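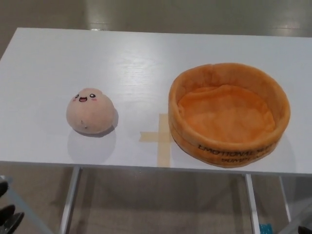
Emotional support pumpkin: worth it for one dumpling?

Feng428
Picked up the orange plush basket with a little peach dumpling. The shop says it "keeps a desk tidy". Has anyone found that a soft basket keeps anything tidy?

clarnon_kate
Mine's lived on a shelf since November and still stands up. Good for small plushies, hair ties, the remote. I like it.

Guredon
Sceptical. The rim on yours is wavy already and there's nothing in it. Put a stapler in and see how long the sides last.

Feng428
It came like that, squashed in a postbag. The face on the dumpling is the only bit I'd defend. Little blush marks, tiny open mouth.

Jinlong Xu
A padded wall is meant to be a bit uneven. Guredon, you said the same about my Pliten cube and that's fine after 2 years.

Guredon
Your Pliten cube has a board in the bottom. The floor of this one is wrinkled fabric. 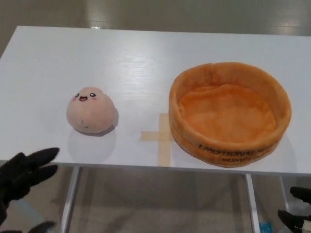 And it takes up far too much of the table for what it would hold. I'd want a plain box for 20 quid, without "EMOTIONAL" written on the side.

clarnon_kate
The writing is the whole reason people buy it!

Feng428
Fair, it's why I did. Does it wash, though? There's a tiny dark speck low down on the dumpling and I can't tell if it's dirt or a stitch.

Jinlong Xu
Try a damp cloth first. If it's thread, don't pick at it.

Guredon
Report back Saturday. My money's on dirt.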